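The case for the fitted lid

Takeaway lids are specified by rim diameter and very little else. That is a poor standard. A lid has three jobs: hold at the rim, vent, and leave clearance over the liquid. Diameter settles only the first.

At Fakovcombe we logged 103 cups in October, all bought over the counter. In 8 of them the lid lifted when the cup was tilted. Every one had been sold as a matching size. 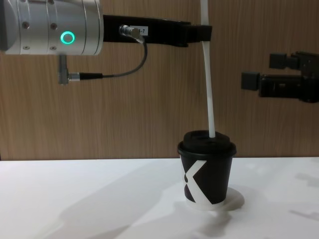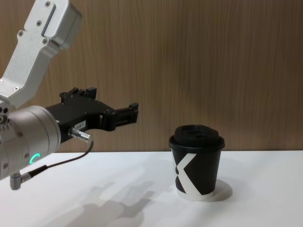
A disposable coffee cup on a white table.

Issue 95

My view is that cups and lids should be sold as one tested pair, under one part number. Sanne Mertens objects that small cafés buy whichever lid is cheapest that week, and that pairing would raise their costs. It may, by a few cents a sleeve. A scalded hand also has a cost, and at present the customer carries it. Suppliers who already test their rims would have little to change beyond the labelling.

Ward Claeys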